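Open day at the Tasavitz robotics workshop, worth it with children?
Posted in: Days out, Zakville and nearby

Has anyone been to one of the open days at Tasavitz? We're thinking of going to the next one in September with our two, and the page on their site says next to nothing. Is there anything to see if you don't know the first thing about robots? Do they let visitors have a go, or is it all talks? And can you park near it, as my mum's coming and she can't do hills.
Murthy_Lane

fennelandfog
27 May 2019

We went to the spring one and I'd go again tomorrow! It's much smaller than you'd think from the name, so don't picture a factory. You get a short talk at the start (mine was 15 minutes, a bit heavy on slides) and then you're let into the rooms where people are working and you can ask whatever you like. They were very patient with me, and I asked some daft things.

My favourite was the bit with the hand-held grippers. You take one in each hand and do a small job with them, and the way it was explained to me, the robot later learns from how you did it. Each one has a white cube on the side covered in black and white squares, which is how the system keeps track of where your hands are. I had a turn and I was hopeless, my wrists kept wanting to twist the wrong way, but I was grinning all the way through. Children can try as well if they're tall enough to reach over the table, so ask when you book.

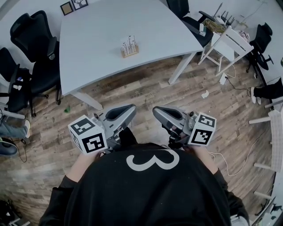 Both grippers up, rack of little white tube-like things waiting on the table.

Wear flat shoes, there are cables on the floor in places. And book early, we were told 273 people had put their names down and they take you in small groups.

Parking: use the Lereck Road one, it's level all the way. Your mum will be fine.

old_tin_bath

It's OK. Bit short for the drive if you're coming from out of town. No café when I went, only a machine, and it ate my £2.

pipkin494

Agree with fennelandfog about the grippers, my daughter talked about them for a week. I'd skip the talk if yours are under seven or so and just turn up for the rooms, they didn't mind us coming in late. The 494 bus stops at the bottom of Lereck Road if you'd sooner not drive, but that end does have a slope, so take the car with your mum.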